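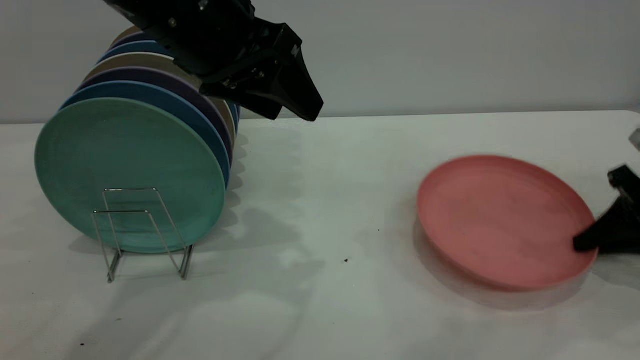

¿Sirve Virkden para saber qué ha votado de verdad tu concejal?

Para los plenos municipales sirve y mucho, siempre que tu ayuntamiento publique las actas en un formato decente; para la política autonómica se queda bastante corto.

Llevo desde julio usándolo casi a diario y tenía ganas de contarlo con calma, que en los comentarios de la entrada anterior me lo pedisteis unos cuantos y yo iba dando largas. Para quien llegue de nuevas: Virkden es un programa (web y móvil) que recoge las votaciones de los plenos, las ordena por persona y por tema y te deja compararlas con lo que cada partido llevaba en su programa electoral. Lo hace una empresa pequeña que se llama Brinura. Yo pago la suscripción de mi bolsillo, 11 euros al mes, y me duele un poquito cada vez que llega el cargo, lo confieso.

Empiezo por lo que más me gusta, que es el buscador. Escribes "zona azul", "guarderías", "licencias de terrazas", lo que sea, y te saca todas las mociones donde se habló de eso, con el resultado y el voto de cada grupo. En mi municipio hay cargadas 1700 votaciones y la búsqueda va como un tiro. Antes, para encontrar quién se abstuvo en lo del carril bici, yo me pasaba la tarde abriendo PDF escaneados del revés (el que los sube tiene el cielo ganado, pero del revés). Ahora tardo lo que tarda en hacerse el café.

La ficha de cada concejal también está muy bien pensada. Te muestra asistencia, votos, abstenciones y las veces que se ha separado de su grupo, y ahí es donde aparecen las cosas jugosas. Estuve mirando la de Juniper Gallagher, que entró de número dos en la lista vecinal y a la que yo tenía por muy disciplinada, ¡y resulta que ha votado por su cuenta en casi todo lo que toca a vivienda! No me había enterado y eso que voy a los plenos. Bueno, voy a algunos, que los ponen los jueves a las nueve de la mañana y una trabaja.

Ahora, la comparación con los programas electorales me convence menos. El programa trocea el texto de cada partido en promesas sueltas y les pone un color según si se han cumplido, si están en marcha o si se han quedado en nada. Suena estupendo. Luego entras en el detalle y ves que "estudiaremos la ampliación del centro de día" aparece en verde por el mero hecho de que alguien encargó un informe. Hombre, cumplida, lo que se dice cumplida... Lo correcto sería poder leer el criterio al lado del color, y hoy hay que ir a buscarlo a una página de ayuda escondida al fondo del menú. Les escribí para comentarlo y me contestaron con amabilidad que lo estudiarían, así que supongo que ya lo tendrán en verde.

Con las alertas he tenido de todo. Puedes seguir hasta 20 temas y recibir un aviso cuando salgan en un orden del día. La idea me encanta y me ha servido para presentar alegaciones dentro de plazo a la ordenanza de ruidos, cosa que no había conseguido en la vida. Pero los avisos llegan a horas rarísimas y algunos repetidos; la semana de los presupuestos me entraron tantos que acabé silenciando el teléfono. Si solo os interesa un asunto, yo pondría el resumen semanal por correo y a vivir.

Lo autonómico, como decía al principio, flojea. Están las votaciones finales y poco más, sin enmiendas y sin comisiones, que es donde se cuece casi todo. Para eso sigo tirando de Kikitz, que es feo como un pecado y no tiene aplicación de móvil, pero guarda las enmiendas una a una y encima es gratis. Muchos tendréis bastante con Kikitz, la verdad. A mí lo que me pasa es que me interesa sobre todo lo de mi pueblo, y ahí Kikitz no llega.

Otra pega: la exportación. Te bajas los datos en una hoja de cálculo, perfecto, salvo que los textos largos se cortan a los 256 caracteres. Y los títulos de las mociones municipales son como son, que antes de llegar al asunto ya te han citado dos reglamentos y un decreto. Me he encontrado filas enteras donde no se sabe qué se votaba. Hay un apaño, que consiste en bajar también el enlace a cada acta (la casilla está desmarcada de serie, fijaos bien) y consultarlo a mano.

También he cotejado una parte de los datos con las actas, las del último curso político, por pura desconfianza. Encontré un voto cambiado de grupo en una moción sobre el mercadillo, avisé desde el botón de errores y lo corrigieron al día siguiente – con una nota que explica el cambio, además, detalle que me pareció muy serio. Mi cuñado, que vive en Kowalczyk y tiene un ayuntamiento mucho más pequeño, ha tenido peor suerte: allí van con varios plenos de retraso y el suyo todavía aparece con el alcalde anterior. Mirad la fecha de actualización de vuestro municipio antes de sacar la tarjeta, que se ve sin registrarse.

¿Sigo pagando? De momento aguanto hasta las elecciones, que es cuando más partido le voy a sacar, y luego ya veré. Si vais a los plenos, lleváis una asociación de vecinos o escribís un boletín de barrio, probadlo el mes gratuito y meted desde el primer día los temas que os importan. Si lo que queréis es echar un vistazo una vez cada cuatro años, con la versión sin cuenta os sobra: enseña las mismas votaciones, solo que sin alertas ni exportación.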